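Treloar Nulstead Play and Sorting Table: Review

Posted Feb 5, 2018

The Nulstead is a white rectangular tabletop sold by Treloar for building bricks, puzzles and small craft work. It costs $121 without panels. I bought mine in August, along with the optional side and back panels, and have used it mainly for sorting a large mixed lot of secondhand bricks. The seller listed the lot at 2,445 pieces.

Size and layout

The top is big enough to spread out a good batch of small bricks and still keep a shallow box on it for the ones already sorted. I work from the front and push the finished colors toward the back. The panels go around the back and both sides, and they are plain, so there is nothing behind the bricks to distract the eye. They stop pieces from going over the edge, which was my main complaint with the kitchen table. The seams between panels are visible. On mine they line up well enough, but the back one needed a second try.

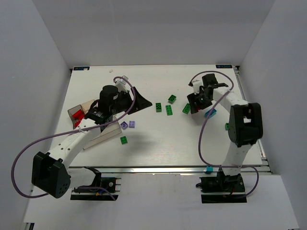
Surface

The top is white with a faint grain in it. You notice the grain mostly where the light hits it hard, as fine streaks running one way. Red and blue bricks show up right away. White ones take longer, and I missed several on the first pass. Anyone with a lot of white or light gray should put a dark sheet down for that part of the job.

Glare is moderate. Under a strong lamp one side of the top can look a good deal brighter than the other, and tiny specks show up too. A dry cloth takes care of most dust. I would not use anything rough on it – the instruction sheet says the same.
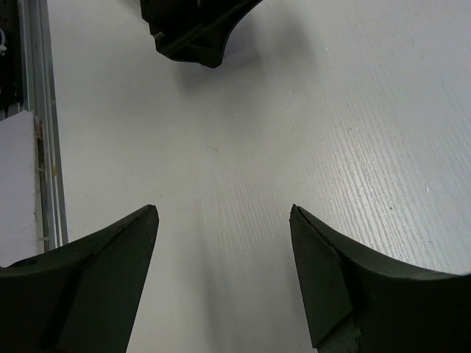

Assembly and storage

Putting it together took me one evening. The top and the rail were simple. The panels were slower, and the hardware bag had no labels, so lay everything out before you start. The metal rail along the front edge feels solid and doesn't dig into my forearms when I lean on it.

There is no storage included. Treloar sells a Skiltiter tray insert, but I tried one and sent it back because the dividers were too shallow. A clear box set on the table does the job better, and I can check what is in it without opening it.

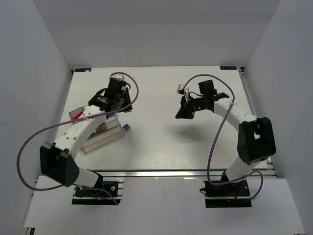

I also looked at the Curkalen before buying. It is cheaper and folds flat, but the surface is dark green and there are no panels for it. If you have to clear the table away every night, it is probably the better choice. The Nulstead is heavy and wants a permanent spot. Mine stays up in the spare room, and apart from the unlabeled hardware I have no real complaints. Four stars.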